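Last updated May 5, 2021

I get the same handful of emails about my home soda setup every week, so I've put the answers in one spot. If yours isn't here, write to me and I'll add it when I get a minute.

## Is making soda at home cheaper than buying it?

Depends how much you drink! My household goes through a lot, and we came out ahead in the first year. If you open a can twice a month, keep buying cans. The machine is the smallest part of the cost anyway. What gets you is the gas, and then the syrups, and then the fancier syrups (guilty).

## Do I need a special machine?

Nope. I started on a secondhand Karker countertop carbonator and used it until the seal gave up. Now I have a small tank under the counter with a Stander regulator on it. The countertop kind is easier to live with, and I'd tell any beginner to start there. Read the manual for yours before you do anything I say.

## What do I use for flavor?

Mostly a simple syrup I cook on the stove with whatever citrus is on sale. Lime and ginger is the house favorite. When I'm lazy I use Liem concentrate, the lemon one, and I go lighter than the label says or it tastes like candy.

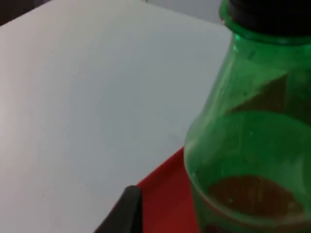

Color is a separate question, and I get asked about it more than I expected. Homemade lime syrup comes out a sort of cloudy straw yellow, and kids who grew up on store soda don't believe it's lime. A lot of what we think of as "lime" is just green, and the packaging does plenty of that work. Look at the green see-through plastic on that bottle, with the big round shoulder. I'd guess lemon or lime before I read a word of any label! So if you're serving picky people, a drop of food coloring is fine, and I won't tell.

## Why does mine go flat so fast?

Warm water, nine times out of ten. Cold water holds gas much better, so chill it overnight if you can. Also:

- Carbonate plain water first, then add syrup. Doing it the other way makes a geyser.
- Fill the storage bottle nearly to the top.
- Tighten the cap more than you think you should.

My friend Puspita Khoo swears by squeezing the air out of a half-empty bottle before capping it. We tested hers against mine last August and mine stayed fizzier, so I leave my bottles alone now. She still squeezes. We've agreed to stop discussing it.

## Can I reuse store-bought soda bottles?

For storing, yes, I do it all the time, as long as they held soda to begin with and they aren't scratched or dented. Don't use water or juice bottles, and please don't use random glass ones. For carbonating in a countertop machine, only use the bottles made for it.
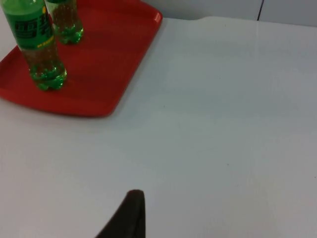 Wash them in warm water with a little dish soap, not boiling, since the plastic warps. Leave them upside down with the caps off until they're dry inside. I toss mine once the threads look worn or the cap stops gripping.

## How long does a bottle keep?

I try to finish one in three days. The syrup by itself lasts about 26 days in my fridge, but smell it first and use your head.

## Have you tried the Somance drops?

Yes, the peach and the grapefruit. Grapefruit was great. Peach tasted like a candle to me, though my sister took the rest of it home and was thrilled.

## Will you sell me a bottle of the ginger lime?

No, sorry! I'd need a licensed kitchen and I barely keep up with my own fridge. The recipe is free, so email me and I'll send it over.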